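5. Looking after the grippers

I did not expect this to become the longest section of our report, but Siwan and I spent far more of November on upkeep than on anything clever, so it seems fair to write it up properly. Our pair of hand-held grippers (we called the pair Skollow from the first week, and the name stuck) went through 174 folding runs on the bed, and by the end we had a routine we were both rather fond of.

Each session began with the fingers. We opened and closed them slowly by hand, feeling for any stiffness at the joints, and then went round the screws with a hex key. The ones nearest the body worked loose most often – Siwan thinks this is simply where the load goes, and I have come round to her view. After that we wiped the contact pads with a barely damp cloth. Cotton fluff is a real nuisance! It builds up in the texture of the pads, and a shirt that gripped beautifully at ten o'clock would be slipping by lunchtime.

Next came the check of the pair together. We pulled the sheet straight, laid something blue on it and brought both grippers in, one of us watching the jaws and the other filling in the log. 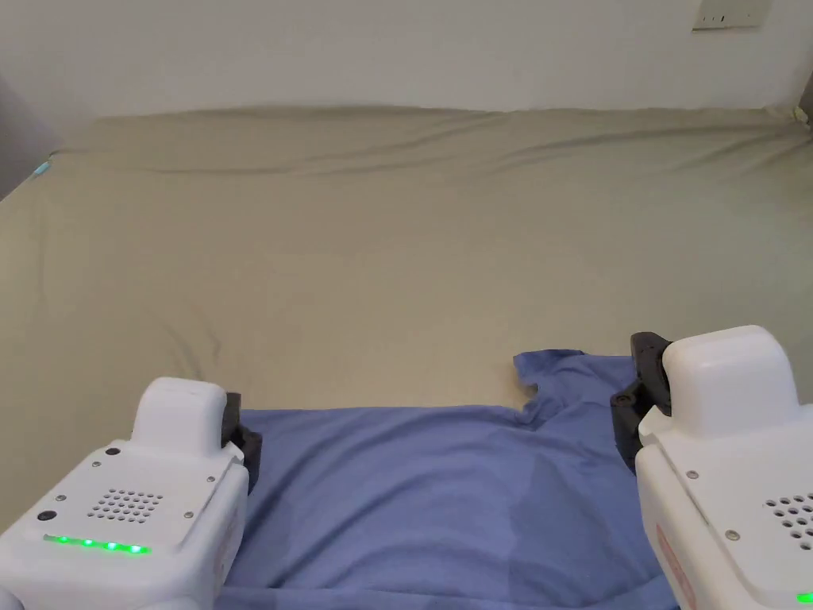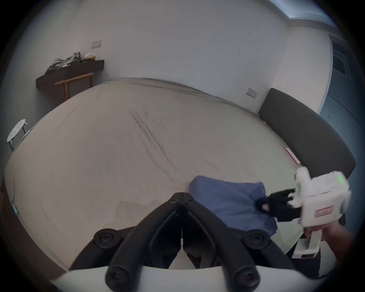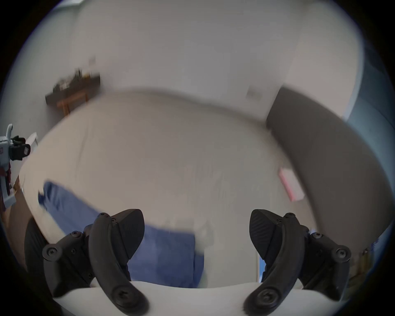 Figure 7. The grippers at work over the bed with the blue cloth.

If the two jaws did not close evenly on a single layer of cloth, we stopped and set the opening again before recording anything. Mared Gough, our supervisor, had suggested doing this every 16 runs, and it was good advice which we ignored for the first fortnight. You can see the result in Appendix B, where a whole Monday had to be thrown out.

We made one repair. A finger on the left unit had become slack at its middle joint, and tightening it only made the movement jerky, so we took it apart on the kitchen table, cleaned it and put it back with a fresh screw. It took us the best part of an afternoon, including a long hunt under the fridge for a washer. The unit has done more than 300 open-and-close cycles since then, and the joint still feels smooth.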